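The planner that would not say no

Clenik's pitch is simple enough: its planning software, Nunska, can look at any messy surface and work out how to tidy it. I have heard that sentence, or one very like it, every July for years. So I asked to see the failures first.

Marwa Ragab, who leads the planning team, pulled up a log of 40 attempts. In 17 of them the planner had settled on a grasp before the perception side had finished deciding where the object ended. Clear plastic and glass were the worst. The depth estimate slid through to whatever stood behind.

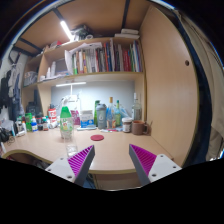
Ragab's answer is more data from real desks, gathered by hand. Perhaps. But more examples of a drinking glass do not teach a planner to stop when it is unsure, and Nunska has no proper way to stop. Its confidence score is read once, at the start, then ignored.

Asmaa Helmy, who writes the control code, was blunter. She wants the score checked 12 times a second and the arm held still when it drops. That would make the demo slower — and, I suspect, a good deal harder to sell.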